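Hand-held gripper, unit 2, bedroom station
Monthly check, 25th June
Checked by: Areeba Jadoon
Copy to: Tsung-han Liao

1. Finger pads: OK
Both seated flat, edges still down. I gave them a wipe with the Skalano cleaner anyway (I always do).

2. Pivot bolts: ADJUSTED
Left finger had a little play at the joint closest to the base. Quarter turn and it went away. Same bolt as in May, so I put a paint dot on it and we'll see if it creeps.

3. Open and close, 30 cycles: OK
Smooth all the way through! In May it was catching near full open and I was all set to blame the linkage, but cleaning it seems to have done the trick.

4. Base housing: OK
No cracks. Screws snug.

5. Cycle counter: 1573
That's 231 more than last time. Tsung-han, do you still want these in the Otura log too, or just here?

6. Camera lens and mount: OK
Lens cleaned, mount doesn't wiggle.

7. View with fingers open: OK
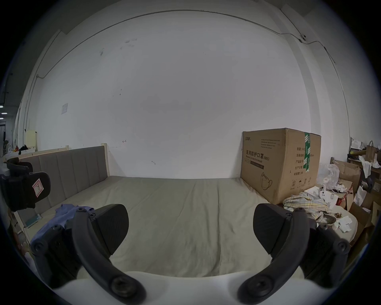 I check the view with the fingers all the way open, and I want both pads in sight with a clear gap between them. They're angled in toward each other the way they should be, with a good wide stretch of the beige sheet showing between them, and the white housing stays down at the bottom where it doesn't block anything. Pass from me.

8. Work area: NEEDS ATTENTION
The big N95 carton is up on the mattress and there's loose paper along the right side. Please clear both before the next run, and fold the plaid cloth while you're at it.

9. Spares: LOW
One set of pads left in the Anness drawer. I asked Khattak for more and haven't heard back yet.

Next check: same list, plus another look at the bolt from item 2.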